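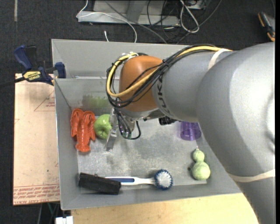
The Lobster Bin

By the second winter the arm could pick up the apple nine tries out of ten. The lobster was another matter.

The shop was the back half of an old feed store in Jirnirdale, and four of us paid rent on it. I had the corner by the roll-up door. The arm came out of a bakery line that had closed, and it had cost me $1,230 plus the truck. My wife had agreed to the first number and heard about the truck later.

I worked on it after supper. I would set the bin, start the program and sit on an upturned crate with my notebook. The fingers came down, closed, and went up again with something or with air. I wrote down which. Try 603 was the first time it lifted the dish brush, by the wrong end, and carried it as far as the bin wall before letting go.

The woman who rented the next bay built harpsichords. She didn't care for the noise of the compressor, but she came over most nights at nine to see what I had put in the bin.

"You should give it something useful to do," she said.

"It's learning."

"Learning what?"

I told her it was learning to tell one thing from another. She picked up the lobster, turned it over and put it back on its belly.

"My son had one of these," she said. "He took it in the bath."

Her son was grown and lived in Drastesov. I knew that because she had told me in the fall, when he stopped calling. I said the lobster had come from a yard sale, in a box with the purple cup – fifty cents for the lot. She nodded and went back to her side. I heard her plane going until past eleven.

In February the yellow cable rubbed through at the elbow and I lost two weeks. I wrote to Jitpraphai, the only supplier that still carried the connector, and they wanted $1,928 for the whole harness. I bought the connector alone from a man in Dollano who did not ask what it was for. I rerouted everything in a wide loop over the wrist and pulled it tight with ties. It looked bad and it moved fine.

The night I got it running again was a Tuesday. The heat was off in the front of the building. She came over in her coat and stood behind me with her hands in her sleeves.

The arm went out over the bin and stopped. It did that when it couldn't decide. Then it went left and down, past the apple, and closed on the lobster just behind the claws. The tail dragged along the wall on the way up. It held.

I didn't have anywhere for it to put the thing. I had never written that part. The arm stood there with the lobster in the air, waiting for me, and I looked through the notebook as if there might be something in it.

She reached over.

"Don't," I said. "Let me shut it off first."

I hit the stop and opened the fingers by hand. She took the lobster and wiped the dust off it with her cuff.

"Can I borrow this?" she said.

I said she could. I put a tape measure in its place and started the count over at one.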